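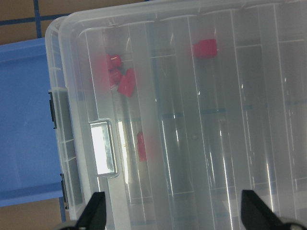 PROJECT UPDATES / PERCEPTION AND PLANNING

October report to Nyberg, from Samah Radwan

Hi all, time for the monthly catch-up, and I have more good news than last time!

Most of October went into what we've been calling the cloudy lid problem. Red blocks inside a closed, milky organizer look softer and paler than the same blocks out on the tray, and our old detector kept merging neighbors when they sat close together in one channel. Lamduan Khamphan retrained the segmentation model on 2,801 wrist camera views, 800 of them shot through closed lids (she also relabeled a big pile of old ones, bless her). On the held-out lid views we now find 88 percent of the blocks. Glare is still the worst offender. A bright latch can wash out everything next to it, and the model will happily turn a partition highlight into an edge that isn't there.

On the planning side, I moved latch detection out of the grasp planner and into its own node, so Woltance can ask "where's the latch?" without waiting for a full scene update. That took longer than I told you it would, sorry! The calibration between the wrist camera and the gripper fingers had a sign error in one config file and I chased it for days. It's fixed, and there's a startup check now that refuses to run if the two disagree.

We also logged 526 approach runs on the Soluvstead cell. The replay tool reads all of them, including the ones with dropped frames, and you can scrub through camera view and planned path side by side (it's pretty fun to play with).

Still open: depth through the plastic is a mess, so we're guessing block height from the outline. I'd like to spend November on that, and on cutting the replan time when the organizer shifts on the tray. We'd need the second GPU box from Rirkwood for it. Could you let me know if that's okay before I book it?

Samah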